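Villcombe Household Words

Version 2. A word list of everyday names for household things, collected in Villcombe and the farms around it.

What is in it

The list has 177 entries. Each entry is a word or short phrase that someone in Villcombe uses at home for an ordinary object, together with the standard English word, a short note on use and the age band of the speaker. Of these, 111 were given by more than one household. The rest come from a single household and are marked "single" in the last column. Please don't drop them without saying so, as several are family words and that is partly what we were after.

Files

words.csv – the main list, one entry per line
notes.txt – longer remarks that would not fit in the table
changes.txt – what was altered between versions

Columns in words.csv

local: the word as the speaker spelled it, or as we spelled it if they had no opinion
standard: the nearest common word
room: kitchen, bedroom, living room, wash house, outdoors, or any
age: one of 7 bands, youngest first
source: shared or single

How it was collected

Ludivine Lacroix and Uwe Lammers visited people at home and asked them to name things that were already lying out. We tried a printed sheet of drawings first and gave it up. People looked at a drawing of a television remote and said "remote control", then called it the doofer ten minutes later when they wanted the sound down. 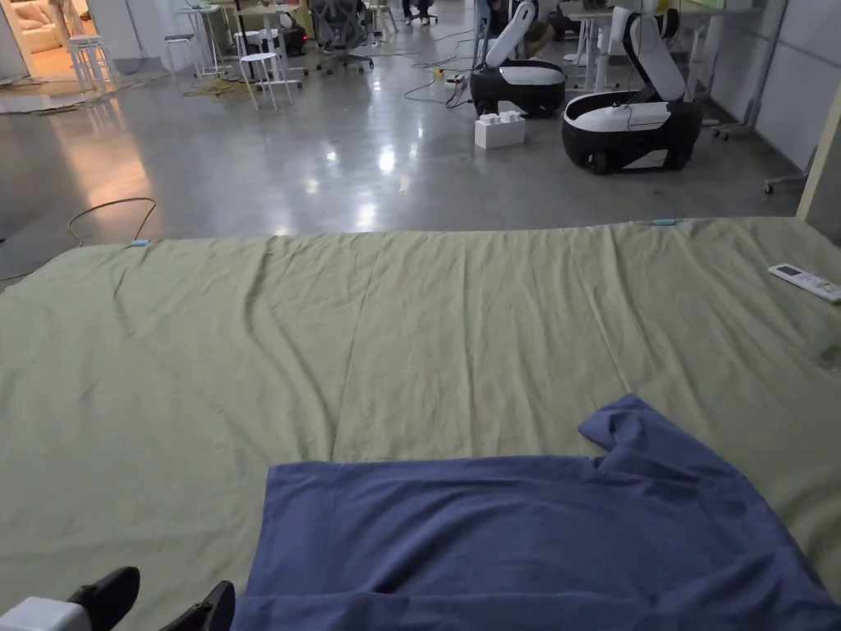
Bedding gave the most trouble. Some speakers use "sheet" for anything flat that goes on a bed, including a thin blanket, and others keep a separate word for the top one. Where a speaker made a difference we have kept two entries. Where they didn't, there is one entry and a remark in notes.txt.

Spelling was settled by Sabine Wiegand. Double letters follow the speaker's own writing where we had a shopping list or a note to go by.

Known problems

The wash house words lean heavily on older speakers. The youngest band is thin in every room except the living room. Two entries under "outdoors" (lines 40 and 41 in version 1) were the same word heard differently and are now merged.

Room labels are where the thing was named, so a mug can turn up under bedroom.

Changes since version 1

Age bands redone – the old ones overlapped
Semicolons in the note column replaced with commas
"Any" added as a room

Use

Free to copy and change for any purpose if you name the list and its version. Corrections go to Mattes Kuhlmann, who will start on version 3 in January.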